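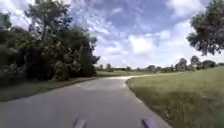
9/29/25

Path survey, Memdale, main loop. Walked it on foot with the wheel, the level and the probe. Gyu-bin Sung did the writing while I called numbers, then we swapped after lunch. Dry morning, light wind. Notes typed up the same evening from the field sheets, so the order is the order we walked, starting at the Skastelville gate and going clockwise.

Purpose, for whoever picks this up later: get a condition baseline before the winter, so that in November we can repeat the same stations and see what has moved. No repairs on this trip. We carried paint but used it only for station marks, on the curb at the gate and on pegs in the grass after that. I don't want paint on the asphalt itself. The old marks from two years back were on the pavement and wore off, and we lost a season of comparison.

Station spacing is 20 meters by the wheel. The wheel was checked against the tape at the gate before starting and again at the end. It read a little long on the second check, within what we usually accept, so no correction applied. If someone wants to apply one, both readings are on the back of sheet 4.

Gate to the first bend. Surface worn and a bit uneven but sound. The fines have gone out of the top and the stone shows. Straightedge across the path gave small gaps nearly everywhere and nothing that would hold water for long. Cross fall is toward the field side, as it should be. Gyu-bin noted that the fall flattens out just before the bend starts, and I agree. Took two extra readings there and marked them with an A and B on the sheet so they don't get mixed in with the regular stations.

Tree side. The strip of grass between the path and the trees is narrow and stays green much longer than the field does. Soil there is softer. The probe went in easily the whole way along and met roots in several places close to the pavement edge. I could feel one of them with my boot as a low ridge. It has not cracked the asphalt yet. Put a peg beside it and measured the ridge height with the short level and feeler strips; value is on the sheet. This is the one I most want to see again in November.

Leaf litter has started to collect along that edge and hides the joint between grass and pavement. We brushed it back at each station before measuring and left it brushed. Next time bring the stiff broom. The hand brush is miserable for this and took more time than the measuring did.

Field side. The turf has crept over the edge on the inside of the curve. Cut it back with the spade at three stations to find the true edge of the asphalt, and folded the turf back down after. Overlap is a hand's width at the worst. So the path is a good deal wider than it looks, and the width figures in the old Britel report are probably turf to turf and can't be compared with ours. I'll write that in the front of the binder as well, in case anyone puts the two sets in the same table.

The grass up the slope is going yellow in patches and greener between. The shaggy stuff near the start of the bend was missed by the mower, or the mower can't get in there without dropping a wheel off the edge. Worth asking. If it is the second thing, cutting the turf back would make it worse before it makes it better.

Through the bend. Best stretch of the loop. It gets sun for more of the day and the surface is paler and cleaner than the part next to the trees. Friction readings with the pendulum, four swings per station after wetting, first swing thrown out. The shaded stations came out lower than the sunny ones, and the difference was steady enough that I believe it. There is a thin film on the shaded surface. It can't be seen standing up, but it comes off on a white rag with a bit of water. Gyu-bin bagged two rags, labeled them with the station numbers and put them in the crate with the rest.

One problem: the pendulum slider was already near its limit when we started. I changed it halfway along the bend. Stations up to 16 are on the old slider, everything after is on the new one. We went back and repeated station 16 with the new slider so there is an overlap. The two values are close. Both are written down, and please use the second one for the November comparison.

Past the bend to the low spot. Lunch here. After lunch the light was harsh for reading the level, so Gyu-bin held a jacket up for shade. It worked well enough. The low spot has a skin of dried silt on it, fine and gray, cracked at the edges. Scraped a sample. No standing water today, but the silt line gives the outline of the puddle, and I traced it with pegs and string and measured it both ways. The outlet on the field side is blocked with turf, the same creeping edge as on the bend. Opening it would be half an hour with a spade. Left it alone so the baseline stays honest, and put it on the list for after the November visit.

Last stretch back to the gate. Uneventful. One old patch, edges still tight, slightly proud of the surface. Two people with dogs and one cyclist, all patient about the string.

Things that went wrong: forgot the spare pencil leads, so the last sheet is in pen and has smeared in one corner. I have copied that corner onto a clean sheet and clipped both together. The Seol level drifts when it has been sitting in the sun. We checked it by turning it end for end at each station after we noticed, and before that we did not, which means the first few stations on the afternoon sheet are weaker than the rest. They are marked with a W.

To do:

Order sliders, two at least.
Stiff broom, kneeling pad, pencil leads.
Ask about the mowing on the inside of the bend.
Rags and silt sample to the bench, dry them and weigh them.
Enter the sheets. Gyu-bin has the morning, I have the afternoon.
Check that the pegs on the tree side are still there next time anyone is passing. They are short and pushed well down, so look for the orange tops.

Crate is back on the lower shelf. The wheel needs its bracket tightened before it goes out again.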